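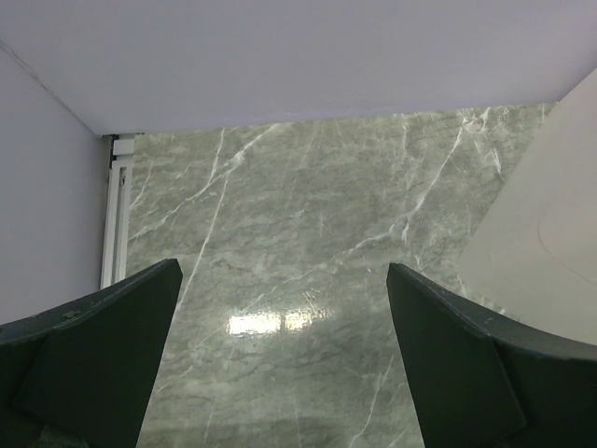 Search this site Type and press enter

Marble corner, February

Quick gallery post, no time for a proper write up. Finally got to the marble-look surface, the one I have been going on about since before Christmas. Grey-green, glossy, white and cream veins all over. Goes with the lavender panels better than I feared. Was dead set on plain white until the Prelix sample turned up and then that was that.

Veins first — every one a different width. I like the thin wavy dark streaks more, they run mostly sideways and you stop noticing them after a day, then you notice them again. Base is a mix really. Grey, olive, a bit of green. On the Jumovell website it looked blue!! Do not trust the website. Order the sample, 5 pounds, and look at it at teatime with the lights on.

Panels. Lavender at the top, more of a lavender-grey down the left, off-white on the right. Matte, all quiet next to the shiny stuff. I had a gloss one in the basket for weeks. Glad I came to my senses.

White track on the left, the strip with the groove down it. Came from Sayce, 23 quid, cut to length free. Little white block at the top end of it. Fiddly. Narrow black gap next to that which I keep meaning to fill, have the filler, havent opened it.

Top edge is not perfectly neat where it meets the marble, tiny pale bits along the line. Could be fussier about it. Wont be.

Seam in the top left corner, stays for now. Orkero do a cover strip but only in brown or a sort of custard.

Cleaning — damp cloth, dry cloth, done. No sprays. Tried a spray on the offcut and it went smeary and took ages to buff out.

More when the shelf is up. Shelf is still in the hall. Colour code for the marble is 3823 as three of you have allready asked.

Get new posts by email. Enter your address. You can unsubscribe at any time.

Comments (4)

Love the green in it. Is it cold to lean on first thing?

3823 out of stock near me, they said 31 days. Going to wait i think

Fill that gap!! Crumbs will find it

We had the custard strip. It is worse in person.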